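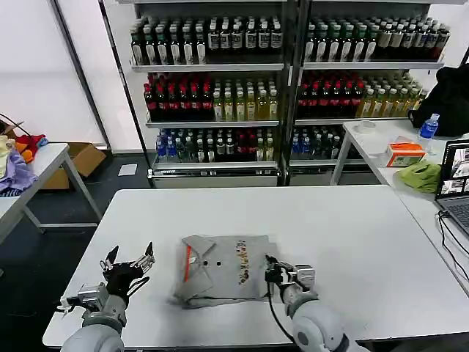
Sisholm open day, November: an afternoon with the Jerketti folding cell

I'd promised myself I would see every bench at the Sisholm open day this year, and I failed completely. I got as far as the folding cell on the ground floor of the Rutherford building and stayed until they started putting the coats back on the hooks. So if you're after a full tour of the labs, sorry, you'll need somebody else's report. What I have is a lot of notes on one machine and how a small team keeps it working.

Jerketti is the group's name for the cell (it's also the name on the mugs). Two white arms reach out over a plain white table, each with a mechanical hand on the end, and the job is to fold clothes. I've watched plenty of folding videos over the years. Standing a few feet away is a different thing altogether! You hear the fingers close, you see the fabric slide when it wasn't supposed to, and you start rooting for a gray shirt with a cartoon print down the front.

Jocelyn Friesen was running it when I came in. She builds and mends the hands, and she was happy to be interrupted, so most of what follows comes from her, with some corrections from Niall MacAulay, who does the cameras and the software side.

The morning check

Every day starts with the same routine, taped inside a cupboard door. It takes 30 minutes if nothing is wrong.

First they wipe the table. Jocelyn is strict on that. Lint builds up faster than you'd think, and it gets into the finger joints. Then both arms go to their home position and she looks along the cables from the wrist back, bending down to see the underside. Cables were the part that surprised me most. I'd have guessed motors or code would eat up their time, but she said a cable rubbing in the wrong spot has cost them more afternoons than anything else. They leave enough slack at the wrist for the full turn, then move the arm through its widest reach by hand to see if anything pulls.

After that the fingers are opened and closed on nothing, slowly, while she listens. She let me try listening too. I heard a hum. She heard that one link wanted a quarter turn on its screw, and got out the driver and fixed it while she was talking to me. The linkages on the fingers are bare metal with the screw heads out where you can get at them, and she loves them for it. On the group's older hands, made before she joined, you had to take half the housing off to reach a loose pivot.

Last comes the camera check. There's a view from above and a close view from the wrist, and Niall compares each with a saved one from the day before. If the fingertips don't line up with their outlines on his screen, the camera mount has moved, and they set it again before anyone touches a shirt.
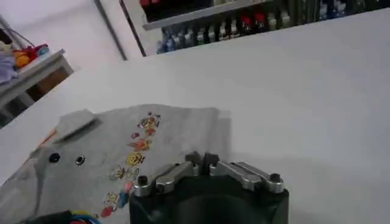
Why buttons are a pain

I asked what the hardest garment was, expecting to hear fitted sheets. Niall said anything with a collar and buttons, and he had the gray shirt ready to prove the point. Seen from the wrist, a dark button and a dark fingertip look pretty similar, and a collar flap throws a shadow that can pass for a fold. The print helps, though. A strip of busy color running down plain gray gives the cell something to steer by, and they pick practice clothes with that in mind. Fraser Rankin, the student who does the shopping, has become very good at thrift stores.

A plain white shirt on a white table is the other end of the scale. They do use white cloths, but for grip work, where the point is to find the fabric at all. I'd asked whether they would ever switch to a dark table, and Niall pulled a face. They tried one. It made the white things easy and spoiled everything else, and it showed every speck of lint, so Jocelyn was wiping it between runs.

The light matters as well. The room has a big window, and the cell that behaved perfectly in the morning can get fussy at 4 in the afternoon. Their fix is not glamorous. They run the camera check a second time after lunch and write down the settings.

Looking after the fingertips

The fingertips are dark angled pads, and they wear. How fast depends on the cloth. Fuzzy towels are rough on them and also leave fibers in the hinges, so a towel session always ends with a soft brush and a bit of tape dabbed along the links. Jocelyn keeps a roll within reach for exactly that.

She swaps the pads after around 200 folds, or sooner if a sleeve starts slipping out. The swap itself goes like this, as near as I could write it down:

Park the arm with the fingers open and cut the power to the hand. Undo the screw behind the pad. Clean the seat with a dry cloth. Fit the new pad, snug but no more. Close the fingers by hand and look at the gap from the side. Power up, close them again, and look a second time.

I asked why she looks twice, and she handed me one that had been tightened with the pad sitting crooked. It had chewed a neat little groove into its neighbor. Lesson learned, she said, and dropped it back in the tin with the others.

They always swap 2 pads together, one pair per hand, even when only one is worn. Mixed pads close unevenly and the cloth twists as it lifts. 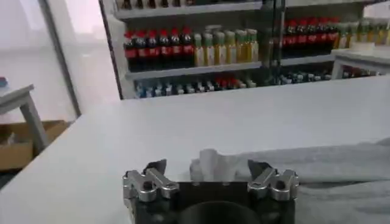 When something breaks

Things had gone wrong the week before I visited, which was lucky for me, as it meant there was a proper repair story. The right wrist had started dropping its signal in the middle of a fold. It only happened with the arm stretched out, and never while Jocelyn was watching, of course. They changed a connector and it came back. They changed the cable and it came back again. In the end Iona Laing, who had just come down from the electronics shop to borrow a meter, bent the cable clip with her thumb and the signal went dead. The clip was pinching at one angle. A new clip from Andus, the small supplier down the road, and a bit more slack, and they had it going again before tea.

I love this kind of thing. You could have all the clever software in the world and still be beaten by a clip.

They keep a log of every fault in a paper notebook next to the laptop, with the time, the garment and what the arm was doing. Niall wanted a spreadsheet. Jocelyn wanted something you can write in with greasy fingers, and she won. Flipping through it I noticed how many entries say "bunched at the left hand" or something close to it, and asked about that one.

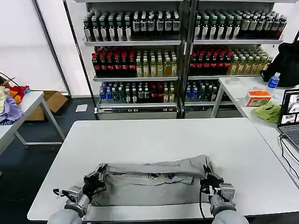
Bunching mostly comes down to the two hands not pulling evenly as they flip the top of the shirt over. If one lets the cloth go a little slack, it gathers there, and every fold after it carries the lump along. You can fix some of that in software, and they have. But Jocelyn's first move is still to check that both hands grip with the same force, using a strip of old T-shirt and a cheap luggage scale hooked to the end. She let me do a pull on each side. Mine matched closely enough that I got a nod, and I was absurdly pleased!

Alasdair Dalgleish, who heads the group, stopped by toward the end and answered questions from the handful of us still standing there. Somebody wanted to know when they could have one at home. He said he'd like it to get through a whole basket without anybody reaching in first, and that he wasn't going to guess a date. Fair enough. He was much more eager to talk about a new cable guide they're printing for the wrists, and had a half-finished one in his pocket to pass around.

If you go next time, wear something warm, as the doors at Rutherford stay open all day. Parking is behind the building and fills up early. Ask to see the notebook, and ask Jocelyn about the dark table. I still haven't seen the upstairs labs.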